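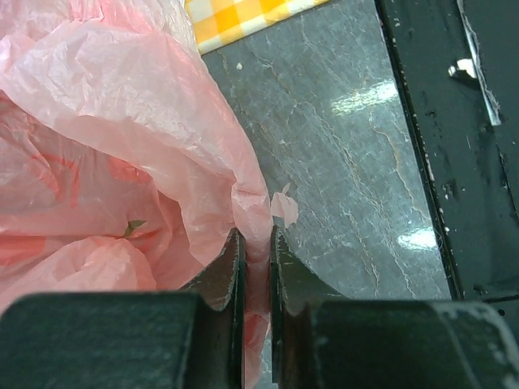 The gripper and a pink bag on the marble top, Plenddale Robot Club.

Plenddale Robot Club: questions we keep getting

Is this a competition team?
No. We entered the Lakport student day once, in June, and came away with opinions about scoring. A robot that does one trick on a clean table got more points than one that tries something awkward. We may go again. Don't join on the strength of it.

What are you working on this term?
Household bits and pieces, mainly plastic bags. The arm has to take hold of thin film, lift it and put it where it was told to. Bags crease, fold over themselves and look different every time, so most of what we read online about "solved" grasping is of little use to us.

Does it work?
Depends who you ask. Finn Petersen counts a grasp if the fingers close on plastic. Katherine Quispe counts it only if the bag ends up in the right place. We publish her figure. On the last full evening that was 4 out of 20.

Then why does the poster say "intelligent robot"?
The poster was printed before Katherine joined. We have asked for a new one.

Will my child learn to program?
Some. They will also learn to tidy a worktop, write down a failure properly and wait their turn. If you want a certificate after six weeks, the holiday course in Drummond gives one out. We have our doubts about what it certifies.

Why are the fingers so scratched?
They get used. Timo Kohlhase would like to replace them and Uwe Rothe thinks new ones will make our old results hard to compare. This has been going on since spring.

Is it true you have hundreds of recordings?
685 at the last count. Please don't be impressed. A good many are near copies of each other, and we haven't shown that the second half taught the arm anything the first half didn't.

Can I bring my own objects to try?
Yes, if they are clean and you don't want them back in one piece. No glass, no batteries.

How old do you have to be?
12 and up. Under 14s need an adult in the building, though the adult needn't pretend to be interested.

What does it cost?
£2 an evening, first visit free.

Who do I write to?
Akinyi Tanui, through the form on the Jinville schools page. She answers at weekends.

Last changed 13 October 2018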